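Cómo cuidar una mesa blanca para que siga siendo blanca

11 de noviembre de 2019

Cuando nos mudamos a Pusoreo yo quería una mesa clara a toda costa, porque el cuarto donde trabajo da a un patio interior y la luz llega cansada. Quedó preciosa - y a las 3 semanas ya tenía un cerco de café, una raya de bolígrafo azul y esa sombra gris que dejan los antebrazos. Desde entonces he probado de todo, he estropeado alguna cosa por el camino y me he quedado con unos cuantos trucos que os cuento con mucho gusto.

El polvo, siempre en seco y antes que nada. Si pasáis la bayeta mojada sobre el polvo, se forma una pastita que se mete por las esquinas y luego cuesta un mundo sacarla. Yo uso un paño de microfibra de los de Tundent, que ya van por su segundo año y siguen enteros (eso sí, lavados sin suavizante, que los deja resbaladizos y ya no recogen nada).

Para la limpieza de la semana, agua templada y unas gotas de jabón de platos. Unas gotas, de verdad, que yo antes echaba un buen chorro y me pasaba media mañana aclarando. Se escurre bien el paño, se pasa de dentro hacia fuera y se seca enseguida con otro limpio.

La tinta de bolígrafo sale con un algodón y un poquito de alcohol, a toquecitos, sin frotar en círculos. Probad antes en la parte de abajo del tablero, sobre todo si es lacado. Con el cerco de café me funciona el bicarbonato hecho pasta con agua: lo dejo 15 minutos tapado con un trapo húmedo, lo retiro y aclaro. Y guardad lejos el estropajo verde, por favor, que yo le hice a la mía una nube mate que todavía se ve cuando entra el sol en marzo.

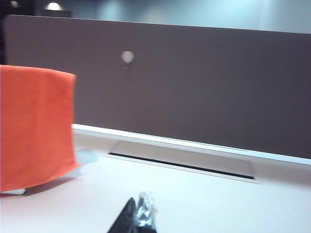

Las juntas y los rincones merecen un rato aparte, porque ahí se esconden las migas, la viruta del lápiz y los pelos del gato. Un pincel de repostería viejo es lo mejor que he encontrado, mejor incluso que el cepillito Jeltier que compré con tanta ilusión. Si tenéis un panel oscuro al fondo de la mesa, con una tira blanca a lo largo de la parte de abajo, pasad primero el pincel por esa tira, de punta a punta, y después un bastoncillo apenas humedecido. El panel lo repaso con un rodillo quitapelusas, de arriba abajo, y así lo que cae lo recojo luego de la mesa.

Por último, los posavasos. Tengo 9, de corcho, repartidos por toda la casa, y una bandejita Kombo para los bolígrafos destapados, que en esta familia son casi todos. Si alguien conoce un remedio para las marcas de rotulador permanente que no huela a taller mecánico, que me lo deje en los comentarios, que tengo una esquina esperando.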